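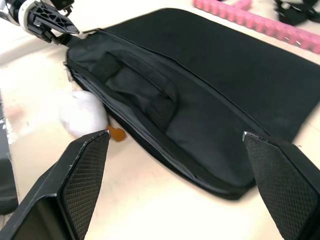

What did you get to see at the Vasen open day on Friday, and was it worth the drive?

Two arms working on soft stuff like bags and cases, a packing line behind glass, and a pretty good talk. For me it was worth it, but I'm only an hour out.

The longer version, now that I've had coffee. I went with my brother-in-law, who fixes elevators and has opinions about anything with a motor in it. We got there at 8 when the doors opened and I'm glad we did, because by mid-morning you were looking at the backs of heads. The table with the two arms was the thing I came for. They had a black laptop sleeve on it, the zip-up kind with a gray lining, and the lattice-looking fingers on those grippers are so much bigger up close than I had pictured! I stood there way too long. Brother-in-law left for the donuts and came back and I hadn't moved.

Anybody else from here make it?

– dovetail_dan

mrs_sprocket wrote:
I was there! Got in later than you, so I was one of the heads. I had to watch between two tall guys in Jurdale jackets.

I really liked that they picked a sleeve. Every demo I've been to is blocks, blocks, blocks, maybe a cup if they're feeling wild. Fabric is a nightmare. I sew, and I can tell you that a zipper on a floppy case is annoying with ten fingers. You have to keep one end still and keep tension on it the whole way or it bunches up and bites the lining. So for me the whole show was the hand that does the holding, up at the corner. Everybody else was staring at the other one.

kettleblack70 wrote:
Gonna be the grump. I watched the same table for most of an hour and I don't see what the fuss is. It's slow. My kid packs a laptop faster than that and she's mad at me the whole time she's doing it. For the money they're surely spending I'd want to see it do 100 in a row with nobody standing by the stop button, and I'd want the sleeves tossed down any old way.

The packing line on the other hand was great. Boring and fast, exactly what a machine ought to be. That got maybe a tenth of the crowd.

dovetail_dan wrote:
@kettleblack70 I mean, it is slow, I won't argue. But the sleeve was lying cornerwise across the table when I was up front, so I don't think they were babying it that much. And there was other stuff left on the table too, a long pink thing like an ice cube tray off past the sleeve, something white and soft-looking by the near edge with a bit of orange next to it. My brother-in-law liked that. He said a clean table is a sales table.

kettleblack70 wrote:
OK, fair on the clutter. I still want my 100.

naptime_engineer wrote:
Did anyone get a straight answer on the grip pads? I could see a crosshatch pattern on them, sort of like the handle on a good file, and I asked the guy in the Vasen shirt whether they wear smooth. He said "they hold up well" and then looked over my shoulder for somebody more important. I run a couple of old Dandex pick units at work and pads are the thing I'm forever ordering. If these last I want to know, and if they don't I REALLY want to know.

mrs_sprocket wrote:
I asked a different person, the woman by the coat rack with the clipboard. She told me they swap them on a schedule and they don't wait to see wear. She didn't know the schedule. She was very nice about it and wrote down my email, so if anything shows up I'll post it.

naptime_engineer wrote:
Thank you!! That's already more than I got. "On a schedule" is what Dandex told us too and it ended up being every time I was about to go to lunch.

lowtide wrote:
Didn't go, so salt to taste. Reading this I'm stuck on why it takes 2 arms. Couldn't you clamp the sleeve down and let one arm do the work? Seems like you'd save half the cost and half the headaches. We've done flexible parts in a fixture at our shop for years.

mrs_sprocket wrote:
You could if it's always the same sleeve. A clamp that's right for a stiff case will squash a soft one, and then there's the pocket on the front of this one, with a strap across it, that you'd have to keep out of the jaws. I think the hand is the clamp, it's just a clamp that can move over when you hand it something else. That's me guessing, though, I hem curtains.

lowtide wrote:
Hm. I'd still build the fixture. You swap the plate in two minutes and it never needs an update. I'll give you the pocket.

kettleblack70 wrote:
Finally, a sane man.

dovetail_dan wrote:
We asked pretty much this in the talk, or my brother-in-law did, loudly. The speaker said a fixture wins any time you know what's coming down the line, and she wouldn't try to sell anybody an arm for that. I thought that was decent of her. Then she did fifteen slides on why you never know what's coming down the line, so, you know.

pilotlight_ wrote:
Practical question from somebody thinking about the next one. Is it OK for kids? Mine are six and nine. And what's the parking like, I heard the Naciri lot is the one to use?

mrs_sprocket wrote:
The nine-year-old will be fine. The six-year-old won't see over the rail unless you lift, so bring strong arms. Naciri lot, yes, go in by the back gate and walk through the loading side. The front lot was full when I got there and people were circling like sharks.

dovetail_dan wrote:
Seconding the back gate. Also it's cold in that hall, I had a jacket on in June and wanted another. Donuts run out early – go for the maple ones first.

pilotlight_ wrote:
Perfect, thanks both. Do they let you take pictures? My oldest will want to show her class.

naptime_engineer wrote:
At the arm table yes, at the packing line no. There's a sign but it's behind the door when the door's open, so I found out by being told off.

kettleblack70 wrote:
For the record I'm going again. Somebody's got to keep count.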